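Mustley Carpet Care: Frequently Asked Questions

Answers apply to wall-to-wall carpet in bedrooms and living areas. Last revised 1 Apr 2021.

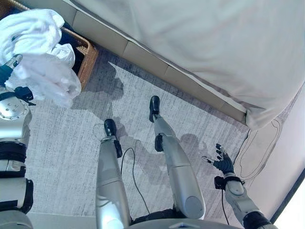
How often should a bedroom carpet be vacuumed?
Once a week is enough for most rooms. Homes with pets need two passes a week. Set the brush height so the head moves without drag.

What does the standard cleaning include?
Pre-vacuuming, spot treatment, hot water extraction and a neutral rinse. The price covers one room of up to 143 square feet. Larger rooms are quoted separately.

Do I have to move the furniture?
Small items, yes. Beds and dressers stay in place and we clean up to the legs. Anything under 100 pounds can be moved by the crew if you ask when booking.

How long does drying take?
Allow nearly 10 hours with the windows open. Dense wool — including the Estach line — takes longer. Do not put rugs back on top until the backing is dry.

Can you treat wool?
Yes, with the low-pH solution only. Do not apply store-bought oxygen cleaners beforehand.

Why has a stain come back?
Residue in the pad can rise as the carpet dries. Report it within 3 days and we will re-treat the spot at no charge.

Which areas do you serve?
Harnombridge and the surrounding townships. Evening appointments resume in September.

Who handles claims?
Write to Trefor Rees at the Harnombridge office. Include the invoice number and the room treated.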